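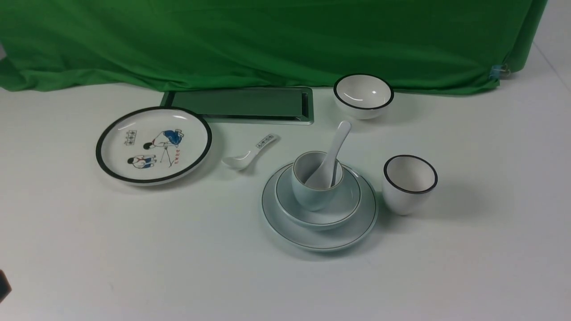 D. Brumell

## Section 4: What to buy before the arm shows up

Read before you send any purchase order. Covers the Brullow tabletop station, one arm, one table, dishes. If you're setting up for parts or boxes skip to Section 5, the table advice is different there.

Prices are in dollars before tax. Freight not included anywhere unless I say so.

### 4.1 Order of buying

Long lead stuff first. People buy the table first as it's easy and then the arm base doesn't fit it.

1. Get a written quote for the arm from Vamden. Ask for arm, controller, cables and base plate as separate lines. One lump price is no good to you later, when you need a second cable set and have no idea what you paid for the first.
2. Ask for lead time in the same email. Ours was 17 weeks. Put that on the calendar before anything else.
3. Get the base plate drawing. Do not let them send it "with the unit".
4. Order the gripper and a spare set of finger pads together. Kiss charged us 293 for the pads on their own and shipping was extra, ask them to put both on one order.
5. Table and lights next, once you have the drawing.
6. Cloth, clips, trays and dishes last. Local shop is fine.

> **Note:** Vamden quotes lapse at the end of the month. If your approval takes longer than that, ask for the quote to be held. They will usually do it, but only if you ask before it lapses.

### 4.2 The table

7. Buy a plain white top, matte. Gloss looks nicer in the catalogue and then every light in the room shows up in it.
8. Leave 70 cm clear on the arm side, measured from the table edge to the wall. Needed for cables and for a person to get in behind. Check door swing too.
9. If the top comes as two panels, work out where the join will land before you bolt anything. Keep it out of the pick area. A seam is fine off to one side. A spoon handle sitting across one is a pain.
10. Levelling feet. Not optional, get the ones with a lock nut.

> **CAUTION:** Don't mount the arm on a folding table "just for testing". Base must be bolted before power goes on. If the proper table is late, the arm stays in its box.

### 4.3 Backdrop and clips

Cheapest line on the sheet and the one people fight about.

11. Bright green cloth, wider than you think. It should drape down onto the table top, so allow for the extra at the bottom.
12. Small binder clips to hold it. Buy a box.
13. Iron it or don't. Wrinkles have been ok for us so far. If your vision people want it flat, budget for a stretched panel and a frame, and have them pay for it out of there own line.
14. Tuck or clip any loose corner well away from where the arm travels. Cloth in a joint is a service call.

### 4.4 Dishes and other objects

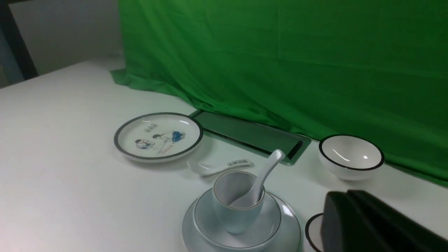 15. Don't buy a matching set of one thing. Mix of heights and shapes is what you're paying for: flat plates, a shallow dish, bowls, a tall cup, soup spoons. Stacked settings too, cup on a dish on a bigger plate, with a spoon stood in the cup. Stacks are slow to teach and you want to know early if they're in scope.
16. Ceramic, glazed. Yes it breaks. Plastic is lighter and grips differently, so numbers from plastic won't carry over.
17. White on white is hard on purpose. Rims help. Get a few pieces with a dark rim and a few with a pale glaze and only a thin line round the edge.
18. A printed plate or two, if you can find them. Pictures and lettering on the face are worth testing.
19. At least one flat metal tray.
20. Buy spares of every piece on the same day from the same shelf. Patterns get dropped and you will not match them later. We order 4 of each.

> **Note:** keep the reciept for dishes and put them under consumables. If they go in as equipment you'll be asked to tag each bowl.

### 4.5 Gripper

Most of the budget arguments end up here so read it twice.

21. Decide on finger width using your narrowest object, likely a spoon handle, then check it against your widest cup. Stroke has to cover both. If it doesn't, take something off the object list before you pay for a bigger gripper.
22. Ask for the finger face in writing. Smooth or ribbed, material, how it's fixed on. Try both faces on wet glaze before you commit, Kiss will lend samples if you ask nicely.
23. Wrist camera: quote it with the gripper, not by itself. Bracket, cable and the cable clips are separate items otherwise and somebody always forgets the bracket.
24. Check what the wrist camera sees with the fingers open. Big fingers block one corner of the view. Plan for it, don't buy a wider lens in a panic.
25. Finger pads are wear items. One spare set at start, then whatever your own log says.

> **CAUTION:** Power the gripper down at the controller before changing pads. Closing force is enough to crack a bowl and it will do the same to a fingernail.

### 4.6 Lights

26. Even and soft. Two panels either side beats one big one overhead.
27. You'll get a bright spot inside every glazed bowl whatever you spend. Move the light, see if the spot moves somewhere harmless, then stop spending.
28. Faint shadows are good. They help people placing the objects as well.
29. Blinds if the room has windows. A 3 pm test and a 9 am test should look the same.

### 4.7 Walk the table before first power-on

30. Clear an open patch in front of the gripper, nothing in it.
31. Tall pieces to the side. Leave a finger's clearance between a cup and the plate next to it, unless close placement is what you're testing.
32. Take all packing off the table top. Clear wrap and bags catch the light and can get pulled in.
33. Jog the arm down slowly with fingers open, stop just above the surface, check that both tips are the same height off the table.

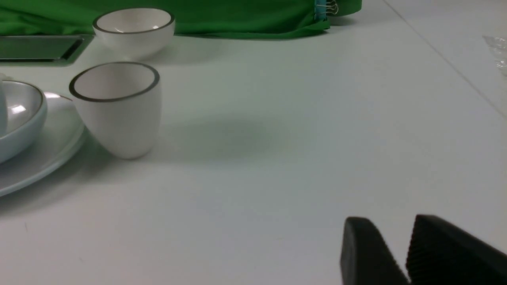 ### 4.8 Budget sheet, lines to include

Copy these into your own sheet. Blank is fine to start, missing is not.

- Arm, controller, cables, base plate (Vamden, four separate lines)
- Gripper, pads, spare pads (Kiss)
- Wrist camera, bracket, cable, cable clips
- Table, levelling feet, bolts
- Light panels and stands
- Cloth and clips
- Dishes, trays, spares
- Freight and customs. Get this from the carrier, the supplier's guess was low for us
- Electrician, if you need a new circuit
- Training day for operators
- Contingency. Your finance people will have a set percentage, use theirs

Send the filled sheet and the base plate drawing together. Approvals that come in without the drawing go back to the bottom of the pile.

Next: Section 5, boxes and parts.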